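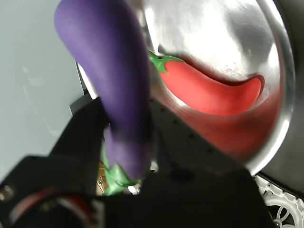 Cullilville Shared Workshop – Automation Bench. Thursday, January 10, 2019. The workshop is pleased to report on the tabletop arm project, which members know as Skernen. The posts that follow set out the state of the build and the work planned through May.

The purpose of Skernen is modest. The arm is to pick up light objects of irregular shape from a work surface and place them in a container, or take them out again, under the control of a member or of a short stored program.

Toy vegetables were selected as the standard test objects. They are light, they come in shapes that a block or a cube does not offer, and a dropped one does no harm to the bench. The eggplant and the chili pepper are the two in most frequent use.

The eggplant is the more demanding of the two. It is broad at one end and narrow at the other, and the surface is smooth. A grip taken near the green cap leaves most of the weight on one side, and the object tends to turn as the arm is raised.

The chili pepper presents a different difficulty. It is slender and slightly curved, and once it lies in the steel bowl the fingers must come down close to the rim in order to reach it. Clearance at the rim has been the main subject of the last two bench meetings.

The steel bowl has been retained as the standard container. A plastic tub was tried in the fall and withdrawn. It slid across the table when touched by a finger, and the test then had to be started again.

The gripper has two black fingers. Small mounting holes run along the finger face so that pads of different kinds can be fitted and changed without taking the finger off the arm. Members are asked to return all pad screws to the marked tin after a session.

Test record to date: 671 attempts have been entered in the bench log under the present finger design. Of these, 152 are recorded as drops. An attempt counts as a drop if the object leaves the fingers at any point before the program calls for release.

The greater part of the recorded drops occurred with the eggplant, during the lift. Drops over the bowl are fewer. The log does not yet separate drops caused by a poor grip from drops caused by a jolt in the arm, and a column for this purpose will be added to the sheet.

The control program is now at revision 9. This revision slows the closing of the fingers over the last part of their travel and holds them still for a moment before the lift begins. Earlier revisions remain on the bench computer and should not be deleted.

Members who write their own routines are reminded to save them under a separate name. The stored program was overwritten once in the fall, and the settings had to be entered again from a paper copy.

On materials: replacement gears and fasteners were obtained from Coppens, and the motor boards from Taltis. One board was returned with a damaged connector. The replacement has been fitted and has given no trouble.

Spending on the project stands at $2,401, including the motor boards, the power supply and the stock used for printed parts. The arm shares its bench, lamps and hand tools with other projects, and these are not included in the figure.

Two matters remain open. The first is the choice of pad material. Plain rubber holds well but marks the lighter objects – foam leaves no marks but wears through quickly. Samples of a third material, a soft silicone sheet, are on order.

The second is the routing of the motor cable. In the present arrangement the cable pulls when the wrist is turned fully to the left. A longer cable with a clip at the elbow is proposed. Members with experience of moving cable runs are invited to leave comments in the project binder.

Use of the arm is open to all members who have completed the bench safety session. Hands are to be kept clear of the fingers while the power is on. The stop switch is at the front of the bench, to the right, and must not be covered by papers or bags.

The next set of tests will begin when the silicone sheet has arrived and the pads have been cut. Both toy vegetables will be used, with the bowl in its present position, so that the results can be set beside those already in the log.

Copies of the wiring diagram and the finger drawings are available at the front desk in Cullilville during open hours. A further report on Skernen will be posted in May.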